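Forum Kommunalpolitik Arkby » Wahlen und Abstimmungen » Briefwahlquote im Bezirk Florkska

Seite 1 von 1

wahlkreis_sued
Ich habe die Niederschrift zur Bezirkswahl im Mai durchgesehen und komme bei den Briefwahlstimmen nicht auf die veröffentlichte Summe. Für Florkska sind 2.046 eingegangene Wahlbriefe ausgewiesen. Davon wurden 142 zurückgewiesen. In der Tabelle der Gemeinde steht als Zahl der Briefwähler trotzdem 2.046. Ist das ein Übertragungsfehler, oder wird hier anders gezählt?

Paragraf11
Kommt auf die Spalte an. Eingegangene Wahlbriefe und zugelassene Wahlbriefe sind zwei verschiedene Größen. Einsender zurückgewiesener Wahlbriefe gelten nicht als Wähler, ihre Stimmen als nicht abgegeben. In die Wahlbeteiligung dürfen also nur 1.904 einfließen. Steht in der Tabelle wirklich »Wähler«?

wahlkreis_sued
Ja, Spalte B, Überschrift »Wähler (Brief)«. Die gültigen und ungültigen Stimmen ergeben zusammen 1.904. Die Differenz entspricht exakt den Zurückweisungen.

Drastent_Nord
Dann ist die Überschrift falsch und sonst nichts. Am Ergebnis ändert das keine Stimme. Ich verstehe nicht, warum man daraus einen Faden macht.

Paragraf11
Weil die Beteiligung für die Aufteilung der Wahlbezirke herangezogen wird. Wer mit dem falschen Wert rechnet, bekommt für Florkska eine zu hohe Quote. Eine Berichtigung ist formlos möglich, solange nur die Darstellung betroffen ist und die Feststellung des Wahlausschusses stimmt.

urnengang
Mich interessiert eher die Quote der Zurückweisungen. 142 von 2.046 sind knapp sieben Prozent. Im Bezirk Drastent waren es 11 Briefe insgesamt, bei ähnlicher Größe. Häufigster Grund laut Niederschrift: fehlende Unterschrift auf dem Wahlschein. In Florkska lag meines Wissens noch das alte Merkblatt bei, auf dem das Unterschriftsfeld nicht markiert ist. 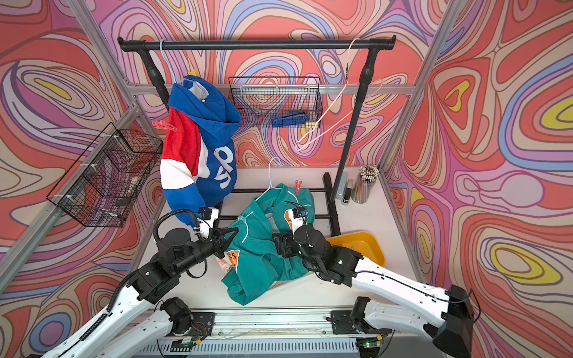
Hoodie mit blauer Kapuze am hellblauen Bügel, dazu eine blaugrüne Jacke

Drastent_Nord
Das Merkblatt war in allen Bezirken identisch. Ich habe beide Fassungen hier liegen, die Änderung betrifft nur die Rücksendeadresse. Wer seine Unterschrift vergisst, hat den Text nicht gelesen.

urnengang
Welche Auflage? Meins trägt unten den Vermerk »Druck Pillay, Fassung 3«. Da ist kein Feld hervorgehoben.

Drastent_Nord
Fassung 4. Gut, dann waren doch zwei im Umlauf. Ob das die Differenz erklärt, ist damit trotzdem nicht belegt. Dafür müsste man wissen, welche Fassung den zurückgewiesenen Briefen beilag, und das wird nicht erfasst.

Paragraf11
Richtig. Für einen Einspruch reicht das nicht, die Frist dürfte ohnehin abgelaufen sein. Sinnvoll wäre eine Anfrage an die Wahlleitung mit zwei Punkten: Berichtigung der Spalte B und Auskunft, welche Fassung an welchen Bezirk geliefert wurde.

wahlkreis_sued
Anfrage ist raus, beide Punkte getrennt nummeriert. Die Niederschrift habe ich als Anlage beigefügt.

urnengang
Bitte auch nach der Aufschlüsselung der Gründe fragen. In der Niederschrift steht nur der häufigste, ohne Anzahl.

wahlkreis_sued
Habe ich nachgereicht. Eingangsbestätigung kam um 14:20 Uhr, noch ohne Aktenzeichen.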